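Speaker notes, media literacy evening, 10/20/19
How a false claim travels

Slide 1. Welcome
Good evening and thank you for coming. I will speak slowly, and please stop me if a word is not clear. My topic is one rumour from our region, and how our small group at Wokodico checked it.

Slide 2. The claim
In December a post said that the town of Feltov had signed a secret agreement to fluoridate its water, together with 143 other towns. It was shared 2000 times. The post gave the newspaper Grunar as its source. (Wait here, let people read the post.)

Slide 3. What the source says
We opened the Grunar article. It has 12 paragraphs and the word "agreement" is not in any of them. The article is about a letter from the Haugland water laboratory, which asked the towns to send their test results. Feltov answered the letter. To answer a letter is a different thing from signing.

Ask the room: who reads the article before sharing? Give them a moment.

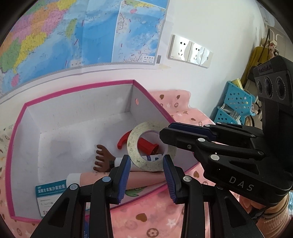

Slide 4. Where the number came from
The number 143 is in the article, but it is the number of towns that received the letter. Only 40 had replied when it was printed. The author of the post took the bigger number and changed the verb.

Slide 5. How to check at home
Open the link. If there is no link, search for the headline in quotation marks.
Look at the date of the article and the date of the post.
Find the verb. Did somebody ask, plan, discuss or sign?
Phone the town office. Ours was friendly and replied the same afternoon.

Slide 6. Questions
Leave the checklist on the screen. If somebody asks whether fluoride is good or bad, say that I am not a dentist and go back to the claim.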